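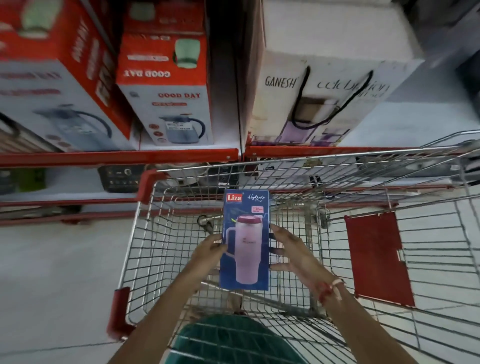
Peadar Corrigan

Filed under: Equipment Requests > Automation > Budget Holds

Ticket 303
Status: Open, awaiting vendor response
Site: Mestwood, housewares aisles
Last updated: February

Summary

The capital request for shelf-handling equipment at Mestwood cannot be submitted in Flakier. The form closes with the message "line total does not match approved configuration" and returns the request to draft. The request covers four Skelach mobile arms, with grippers, chargers and first-year service, quoted by Głowacki.

Steps taken

1. The quote was entered again by hand instead of being imported. The same message appeared.

2. The currency and tax fields were compared with the site's last accepted request. They are set the same way.

3. The service line was removed as a test. The form was accepted, and the submission was withdrawn at once so that an incomplete request would not go forward. The service line has been restored.

4. Głowacki was asked to confirm the service term. The quote lists service per arm in the table and per site in the notes. Flakier reads the table and multiplies by four, while the approved configuration carries one site contract. This accounts for the mismatch in the service line. It does not account for the remaining difference, which matches the price of a single gripper set.

5. The configuration record was opened with read access. It specifies the narrow gripper. The quote specifies the wide one, with an opening of 40 centimeters.

Comment on the gripper selection

The site does not support a change back to the narrow gripper. Work in these aisles is done with both hands, one on each side of the carton, between the shelf and a wire cart. The cartons differ a good deal in shape. A tumbler carton such as the Liza Hydrate Pro stands upright, and a casserole carton has to be held across its width. Gift boxes with rope handles are shelved next to them, and the handles are a known snag point for any tool that closes from the side. 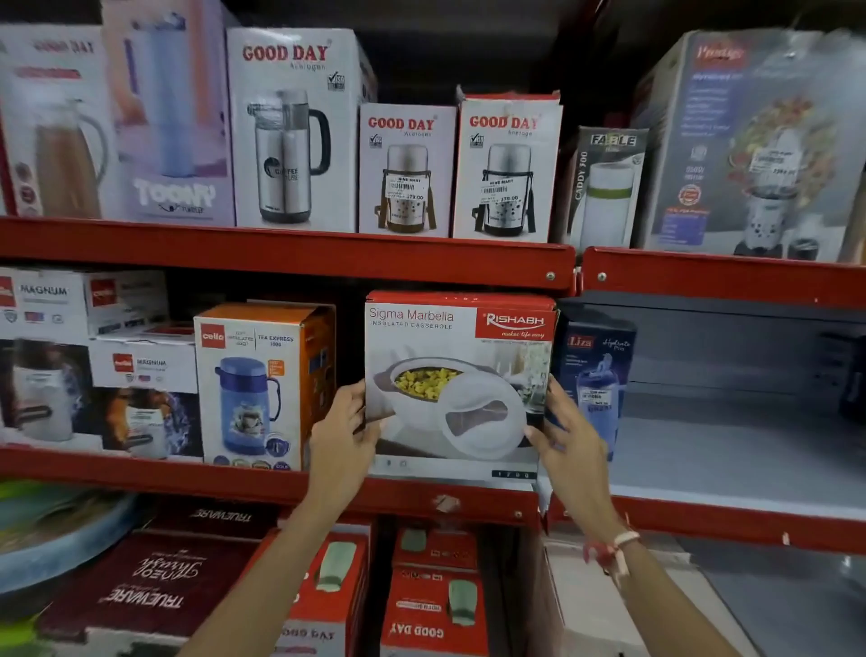 Spacing between neighboring cartons should also be entered in the planning sheet, which at present has a field for shelf height and none for side clearance. Skelach's data sheet gives the width of the gripper fingers when open, and that figure is what decides whether a carton can be taken without moving the ones next to it. The planning team is asked to add the field before the other sites begin their own requests.

Two further points affect the budget. Some cartons show print that is upside down, so label reading cannot be assumed to work from one orientation; the quote prices the reading software as an option -- it should be moved to the base cost. Price stickers are applied to the fronts of cartons, and suction cups have therefore been left out of the request.

Action required

Głowacki: reissue the quote with service shown as one site contract, and with reading software in the base price.

Configuration desk: replace the narrow gripper with the wide gripper in the approved record, or state in writing why this cannot be done.

Mestwood: hold the floor marking and charger wiring orders. Delivery is quoted at 40 working days from a signed order, and the electrical work fits inside that period.

The request remains in draft and the funds remain reserved under the site's equipment line. Please reply on this ticket and do not open a second one, as Flakier will treat a duplicate as a new commitment against the same budget.

Related tickets
- Flakier: imported quote loses option lines
- Charger circuit approval, Mestwood stockroom
- Skelach service terms: per arm or per site
- Adding custom fields to the planning sheet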